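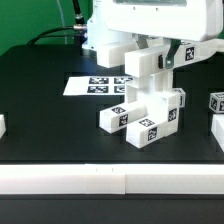 **halilovic_b** wrote:
Bujar Halilović from the Wednesday group here. Before anybody gets too attached to the bridge task, can we please settle whether the tag poses are being read once at the start or every time the arm moves? Because our team's stack got knocked over twice last week, and I'm fairly sure the arm was going to where the block used to be.

---

**plirkley_dad** wrote:

Good morning Bujar, and thanks for jumping in before I'd even finished typing my own post! I was going to start with a nice long welcome, so I'll do it now and you can all scroll past.

Welcome to the stacking thread for the Girnell club's fall build. We're using the white blocks with the square tags on them, same as last season, and the flat card with the four markers stays on the table as the reference. The goal for September is modest. Each team writes a program that finds the blocks, picks them up one at a time, and builds something that stands by itself for 5 seconds after the gripper lets go. A tower is fine, and so is a bridge. If you want to build a lopsided thing and call it a castle, I will clap for it.

As for the question: the starter code reads the poses once. That was on purpose, so the younger kids could follow it top to bottom, but I'm open to changing it.

---

**karagiannis.damir** wrote:

I'd vote for leaving it alone. I've helped with this club for a few seasons now (Damir Karagiannis, for those who only know me as the guy with the thermos), and the read-once version has taught more kids about bad assumptions than any lecture I ever gave. They write the program, it works for the first block, the second block gets nudged, and then the arm goes and closes on thin air. They stare at it for a while. And then somebody says "wait, does it know the block moved?" and you have the whole evening's lesson right there!

If we hand them a loop that re-reads everything, they'll never meet the problem.

---

**halilovic_b** wrote:

I hear you, Damir, and I like that story, but my kids have already met the problem. They met it two weeks in a row. At this point they're just frustrated, and one of them asked if we could go back to the line followers -- which hurt a little.

Could it be a setting? Off for new teams, on for the ones who can explain to a mentor why they need it?

---

**sodon_kit** wrote:

Student here, Team Sodon! We already did this, sorry, we didn't know it was a debate. We put the pose read inside the pick function so it looks again right before it goes down. It's 11 lines or so and I can share it. It isn't perfect though. Once the gripper is over the stack it covers up a lot, and then the camera loses the tag it was using and we get either nothing or a really jumpy answer.

What we do now is:

1. Move the arm off to the side
2. Read all the tags we can see
3. Throw out any block where we only get one tag and it's at a steep angle
4. Go pick

It's slow. Our full run takes forever compared to Team Enriquez. But we drop less.

---

**enriquez_team_mom** wrote:

Speaking up for Team Enriquez, who are all supposed to be doing algebra right now. They're fast because they don't back off between blocks, and I will cheerfully report that they also had the loudest crash of the season so far. There's some pride about it.

A question from somebody who mostly brings the snacks: why do the blocks have tags on more than one face? My son explained it in the car and I nodded, but I did not get it.

---

**plirkley_dad** wrote:

Oh, I love this question. The camera can only use a tag it can see. When a block is lying down and another one is leaning in front of it, half its faces are hidden, so you want a decent chance that some tag is still showing. Each tag has its own number, and the software knows which block and which face that number belongs to. So if it spots the tag on the end, it can work out where the rest of the block must be.

The card works the same way, by the way. With four markers on it, you can lose a couple behind a pile of blocks and still have something to go on. Please do keep it clear when you can, though, and please, please don't slide it over to make room for your elbows. Everything is measured from that card.

---

**karagiannis.damir** wrote:

Seconding the elbows remark with some feeling. I spent most of an evening on a team's "broken" gripper before I noticed the card had been bumped.

Kit, that list is good work. I'd quibble with step 3. Throwing out the block altogether seems harsh when you could take a few readings and average them. A steep tag is noisy, but it still tells you something.

---

**sodon_kit** wrote:

We tried averaging! The problem is that at a steep angle it sometimes flips, like it thinks the tag is tilted the other way, and if you average a right answer and a flipped answer you get a block that's in neither place. So we'd have to sort out the flipped ones first. Maybe we could use the table? Like, if we know the block is lying flat, one of the two answers has to be wrong.

---

**karagiannis.damir** wrote:

Well, there you go, I've been taught something before breakfast. Yes, use the table. And I withdraw the quibble for flat blocks, though I'd still argue about the ones standing on end against something.

---

**halilovic_b** wrote:

Can I steal this for my group, Kit? With credit, obviously. I think seeing it come from another student would do them more good than hearing it from me again.

---

**plirkley_dad** wrote:

All right, here's where I've landed, and feel free to grumble. The starter code stays read-once. I'll add a `reread` setting, off by default, and any team that can tell a mentor what it does and what it costs them in time can switch it on. Damir keeps his lesson and Bujar's group keeps their tower.

Two housekeeping bits while I have you. Arm speed stays capped at 200 in the config, and yes, Team Enriquez, I did see the commit that said 2000. And the person last out of the room parks the arm up and away from the table, please.

---

**enriquez_team_mom** wrote:

I've passed on the message about the 2000. He says it was a typo. Pretzels or orange slices this week?

---

**sodon_kit** wrote:

Bujar yes of course! I'll put it in the shared folder tonight after dinner. And pretzels please, the orange slices got on the blocks last time.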